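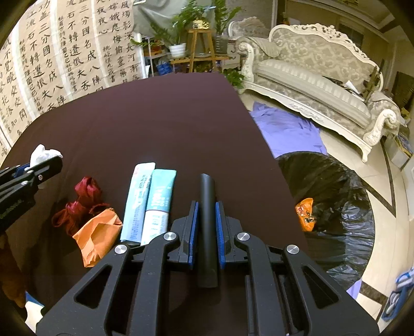
December 6, 2025
By Heather Rakena

My mother kept a drawer for things that had no drawer. When she died, my brother and I emptied it onto her bed and found eleven dead batteries, a key to a house sold before I was born, and a single castanet. I have since bought a home of my own, and I am sorry to report that I have the drawer too. The family resemblance is strong. Tip mine out on a table and you get a smooth black tube with one end cut on a slant, a couple of slim packages in the blues and teals that the makers of small useful things seem to favor, something crumpled and dark red that has given up on being folded, and a creased bit of orange that might be paper and might be cloth. I own all of it. I could not defend much of it in court.

So when the Rimcombe library announced an evening called "The Contents of One Drawer," I signed up, partly for this magazine and partly out of fear. The deal was that you brought a single drawer, emptied it in front of strangers, and sorted it before you went home. Fifteen dollars, tea included.

The woman in charge was Noeline Hapeta, who spent 30 years managing the stockroom at Brophy, the hardware store on the corner, and looks at clutter the way a dentist looks at toffee. Her daughter Tamsin helps with the tables and does the talking whenever Noeline gets too blunt, so she had a busy night.

"Everything out," Noeline said. "If it's in the drawer you're not looking at it, you're looking at the drawer."

We tipped. It is an oddly loud thing to do in a library. The man next to me, Flynn Hollis, had brought his kitchen drawer in its entirety, runners and all, and a good pound of it turned out to be soy sauce packets. Across from us a retired surveyor named Ravindran Panicker laid out his belongings one by one in a row, smallest to largest, and then sat with his hands in his lap. His drawer was tidier than my living room. I asked what he was doing there.

"My wife bought the ticket," he said. "She thought I might learn to relax."

The method, as far as there is one, goes by shape first. Noeline has no patience for sorting by use, which she says is how people end up arguing with themselves over whether a tape measure is a sewing thing or a garage thing until it's bedtime. Long things go with long things. Flat with flat. Soft things get a pile to themselves, and you fold them on the spot, even if you plan to throw them out in five minutes, which I found insulting until I did it. A cloth you've just folded is a cloth you've just had a good look at. I had been saving that red one for years on the strength of never having seen all four corners.

After shape comes the question of the lid. Noeline holds that half of what lives in a junk drawer is a part of something else: a tube that came off a thing, a cap, a bracket, a leg. She used to get them over the counter at Brophy every week. People would come in with a length of something in their fist and ask what it belonged to, as if she'd been at the birth.

"And did you know?" I asked.

"Nearly always," she said. "Didn't help them. They'd thrown out the rest."

I put my own length of something on the table and waited. She picked it up, looked down one end, looked down the other, ran her thumb over the slant and set it down again in the long pile. Tamsin told me kindly that this was a maybe.

The maybes get an envelope. You write the month on it, in our case December, and if you haven't gone looking for anything inside it by the following December, out it goes unopened. I have been to weddings with less solemn vows. Flynn wanted to know if soy sauce could be a maybe. It could not.

I'll admit I arrived ready to be snide about all this. There is already plenty of advice in the world on the subject of my drawers, much of it from people selling boxes. I once paid $50 for a bamboo organizer called the Draltavus, which has 12 compartments, none of them long enough for a pencil. It lives in the attic, where it holds nothing very neatly. Noeline sells no boxes. She suggests the bottom half of a cereal carton and gets cross if you decorate it.

What got me was the packages. Everybody had some. Slim ones and flattened ones, printed end to end in lettering so small it seems meant for someone else, bought for a job and then put away in case the job came back. We were told to read every one of them out loud. There is nothing like it for clearing a table. Flynn read us the directions for a grout pen with real feeling. Ravindran, who had only one, read his twice, noticed it had expired under a previous president, and laughed until he had to take off his glasses. I hope somebody told his wife.

By nine o'clock I had a short row of keepers, an envelope with a lump in it, and a paper bag for the trash that I was made to carry past Noeline on my way out. She checked it. She took out the orange scrap, held it up to the light, and put it back in the bag without a word.

The Hapetas are taking the evening to Premcombe after the holidays, where I'm told the hall has longer tables and people have deeper drawers. Ravindran has signed up again. He plans to borrow somebody else's.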